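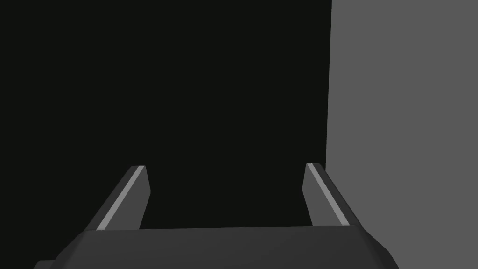
Thursday, December 11, 2025
Endel sim, wrist view. Working through the house rules for sharps tasks.

Lernik wants our rules for the syringe scene written down before anyone outside the group runs it. The draft from May was mostly copied from the Urkano bench rules, and half of it makes no sense in simulation. Went through it today with the wrist view open and rewrote what I could.

1. Start state
Jaws open and empty before any episode is counted. The old wording said "gripper ready", which people read in different ways. New wording: both fingers visible in the wrist view, nothing between them, no contact reported. If any of the three fails, reset and don't log it as an attempt.

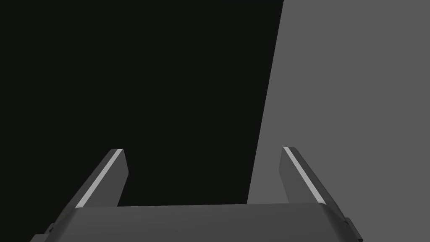

2. Background and contrast
Left as a recommendation for now. A dark finger against a near-black surface is hard to judge by eye, and the pale strips along the fingers do most of the work. Proposed text: don't sign off on a clearance from the wrist view alone, check the distance readout too. The Desjardins people have a similar line in their checklist, and I borrowed the order of the steps from them.

3. Approach to sharps
Treat a simulated needle as a real one. Same keep-out zone, same speed cap, no approach along the needle axis from the tip side. I know there is nothing to stick here, but the policies trained on this get moved to hardware later and the habits go with them.
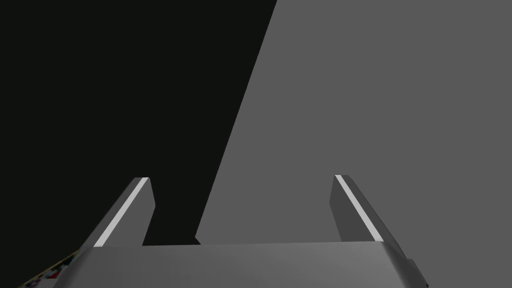
Episodes that break the keep-out zone get flagged and stay in the log. Deleting them was allowed under the May draft and I took that out. Of the 473 episodes I have checked so far, 6 should have been flagged and weren't. All of them were scored as clean passes.

The needle itself is a problem for anyone reviewing by eye. It is thin and black, and over the dark background you can lose it completely – the collar and hub are what you end up looking at.
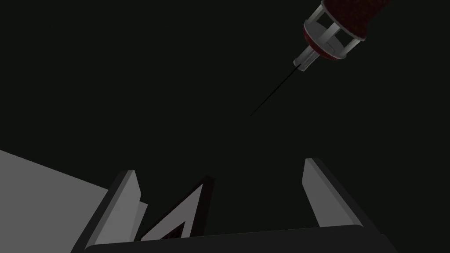

So the reviewer has to use the logged tip position for any call about the needle. Two reviewers per flagged episode, working separately, and if they disagree it stays flagged.

Still open:
– the speed cap is in the rules but isn't enforced in the config
– whether a reset during approach counts as an abort
– rerun the flag check on the full 2,000 once the keep-out zone is fixed in the config
– send sections 1 and 3 to Lernik, hold 2 until the wording settles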